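To: desk-task-practice list
From: Keith Cropper
Date: 2026-06-09
Subject: Re: Draft 4, section 11 - start and end state for clearing tasks

Replying to the Arholm comments on section 11. I've kept the part I'm answering and trimmed the rest.

> We think 11.2 is too strict. It asks the person recording to hold
> both hands in view before the first touch and again after the last
> one. Our people clear small items off a desk all day and they move
> straight from one piece to the next. If they have to stop and show
> their hands each time, the recordings get stiff and we lose the
> natural pace, and the pace is what we wanted from human
> demonstrations in the first place. We would also like "container"
> in 11.4 to be defined. Is a full container still a valid target?
>
> Arholm group

On 11.2, I agree the wording reads as if it applies to every single item. That was not the intent. In the May call we settled on once per recording, at the start and at the end, and the draft lost that when the two paragraphs were merged. I'll put it back. Between those two points people should work at their own speed, with one hand or both, and nobody should be told to slow down for the camera. Blur on a fast hand is acceptable. We reject a recording for blur only when the reviewer can't tell which item was handled.

On sleeves and jewelry, Warnel asked for a ban and I'm still against it. The robot policy will be trained on many people and they dress differently. A bracelet or a coarse sweater does no harm as long as the fingers and wrist can be seen. Long hair is a separate matter. It should be tied back if it keeps falling across the work area, but a few strands low in the view are not grounds for rejection. 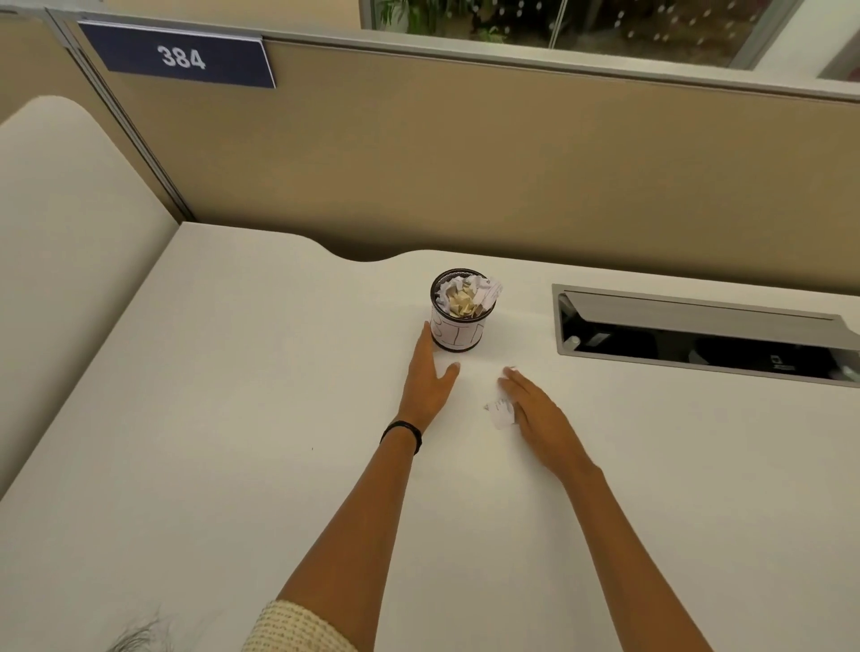 The container question is harder. As written, 11.4 says the target must be "suitable to receive the item," and two reviewers can read that in two ways. At Ackroyd we had a batch of 44 recordings with scrap paper and a desk cup, and the reviewers split over the ones where paper was already up to the rim. One side marked them invalid. The other side said a full cup is a normal thing to find on a desk and a robot had better learn what it looks like. I lean toward the second view, with a condition. Proposed text:

11.4 The target container may be empty, partly filled or full at the start. Its fill level shall be noted in the task record as one of those three. Items already sticking out over the rim shall be noted as well. If the container is full, the instruction given to the person shall say whether pressing down the contents is allowed.

11.5 Labels on the container, printed or handwritten, may stay on. They shall not name a person.

11.6 Fixed openings in the work surface, such as cable boxes and cutouts along the back edge, shall be listed in the site sheet. An item that falls into one ends the recording, and the recording is kept and marked as a failure.

The last sentence of 11.6 is new. Wernudmont has been deleting these and I think that is a mistake. A robot arm working near an open cable flap is going to lose paper into it sooner or later, and we have almost no data on the human side for that case.

One smaller point. Section 12 still refers to "the tray" in two places, left over from draft 3. It should say "the target container" throughout.

Please send objections to 11.4 through 11.6 to the list and not to me directly, so the others can see them. If Arholm is content with the once-per-recording wording I'd like to close 11.2 and not bring it up again in the next call.

Keith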